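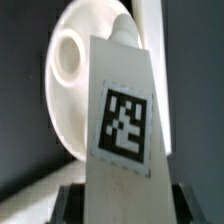 How often does the finger label on the Temby cell need changing?

Whenever the width check drifts past the limit twice in one day, or at 40 shifts, whichever comes first. In practice the drift gets there before the shifts do.

**January 6, 2020, Temby cell, Halosthorpe workshop**

First day back after the shutdown. Cell was powered down at the wall over the break and the controller came up clean, but the wrist camera reported a finger width with the jaws fully closed. Offset was 3 mm, which is too much to be thermal. Junpei had the same thing in June and cured it by re-teaching the zero. I didn't want to re-teach until I knew the label was sound.

Checked in this order:

- finger screws, both sides: tight, paint marks lined up
- camera bracket: tight
- lens: hazy with a fingerprint on one side, wiped with the blue cloth and IPA
- label on the finger: one corner lifting, could get a fingernail under it

Ran the width check again after cleaning the lens. Better but still out. So the label comes off.

**Changing the label**

1. Jaws open, arm to the service pose, drive power off and key out.
2. Warm the old label with the hot air gun on low. Keep the nozzle moving or the printed finger softens. Peel from the lifted corner.
3. Clean the glue off with IPA. Don't use the citrus stuff, it leaves a film and the next label slides.
4. Cut the new label from the sheet in the top drawer. Leave the white margin on. Anca trimmed one close to the black last year and the detector lost it every time the light changed.
5. Stick it down with the alignment card against the finger edge, rub from the middle outwards.
6. Leave it for 20 minutes before moving the jaws.

The small rotation you get sticking it by hand doesn't matter, the software takes the angle out. Height on the finger does matter. Use the card.

**Result**

Closed-jaw reading came back inside the limit on the first check. Re-taught the zero anyway and saved it as set 16. Old set kept, please don't delete it until Estrella has compared the two.

Detection dropped out a few times with the jaws near fully open. Turned the exposure down one step in the Kadlec menu and it held for the rest of the afternoon. The picture at that setting is darker than Yae likes for checking the parts by eye, so she may want to put it back. If so, write it here.

**Still to do**

- Print more labels. The sheet is nearly used up. Matte paper only, and print at actual size. "Fit to page" shrinks the marker and every width comes out wrong by the same amount.
- Nudbridge quoted for etched markers that would go on with the fingers. Farzana has the quote. Lead time is around six weeks and I'd want to try one on the spare finger before we order for both cells.
- The cable at the wrist has a kink just below the clamp. Not failing yet. Look at it when the camera is next off.
- Check the zero again tomorrow from cold, before the first run, and put the reading under this entry.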